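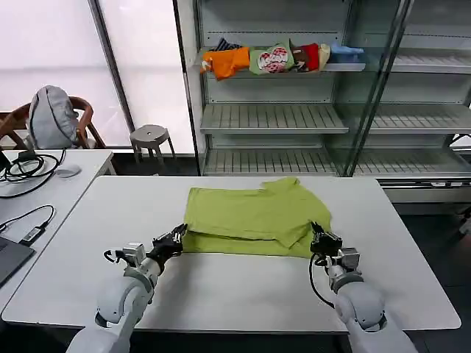 PRESS RELEASE
3/27/23

Search this site Go

Fumulton clothes swap is back, and we're folding as fast as we can!

I'm Shirley Yeoman and I run the Lockwood clothes swap in Fumulton, so forgive me if this reads more like a letter than a press release. We open again next month, with 200 places, and I'd love to see every one of them taken.

Our February swap got through 2617 pieces of clothing (I still can't quite believe it), and most of the grumbles were about the same thing - tops in heaps. So this time every T-shirt gets folded before it goes out. Lay it flat, smooth the creases, bring one half over the other. Catarina Loureiro taught me her way of doing it and I'm still slower than she is. 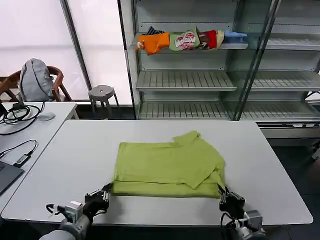

A lime-green T-shirt on the folding table at Lockwood.

Bring up to 14 items, clean and with their buttons on, please. You'll get a token for each one and can spend them on whatever you fancy. Children's things have their own corner, run by Lenka Bednárik, and she is very keen on pyjamas just now.

Bright colours always go first with our lot - oranges, reds, a nice pale blue - and
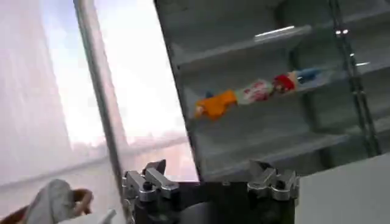
I'd say come early if that's your taste, as the navy jumpers will still be there at closing time! Coats are welcome too, but no shoes this time.

Places are free. To book, or to send a reporter along, ask for Beverley Bainbridge at the Lockwood front desk.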